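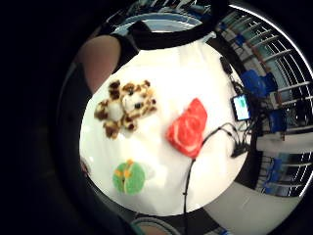
Pons method group, minutes
Held at Flendholm, Jul 2, 2026

1. Minutes of the April meeting
Agreed, with one correction. Item 4 should read "may transfer", where it had "transfers". The chair asked that the old wording not find its way into the draft paper.

2. Result from the hand-held gripper demonstrations
The Dellell side reported 423 demonstrations of picking up and putting down soft toys and small objects on the white table. After filtering, 215 were used for training. The claim is that a policy trained on these will pick up a soft toy it has not met before.

The meeting did not accept this as it stands. Nearly half the recordings went out at the filtering stage and the rule for dropping them was written afterwards. It was also asked how many of the test toys were new in any real sense. The reply was 2, both close in size and softness to ones in the training set. The chair said that was a thin basis for the word "unseen" and wanted it out of the title.

Glare was raised again. The table washes out to white under the room lights, and a pale toy on it has a poor edge. The Dellell side thinks the policy copes. No figures were brought to show this — the point was carried over from April, when none were brought either.
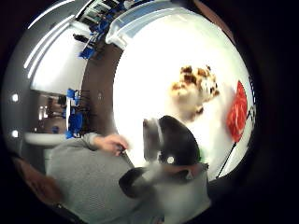 3. The Undo step
Undo is the proposal that the person demonstrating puts each object back where it came from, and that the return is played backwards as an extra pick-up. It doubles the data at little cost, on paper.

Doubts were put as follows. Letting go of a soft toy is not the reverse of gripping it, as the toy settles and changes shape. People also put things down more carelessly than they pick them up. One member had watched 18 of the reversed clips and found the fingers closing on air in several.

The Dellell side answered that success went up with Undo switched on. Asked whether the run without it had been given the same training time, they were not sure. The item was left open.

4. Actions
Dellell: write down the filtering rule, apply it again from the start, report what is left.
Dellell: repeat the Undo comparison with equal training time.
Flendholm: try a dull cloth on the table and record a small set both ways.
All: no outside talks on the result until item 3 is settled.

5. Any other business
Shared storage is nearly full. Raw recordings are not to be deleted, including the rejected ones.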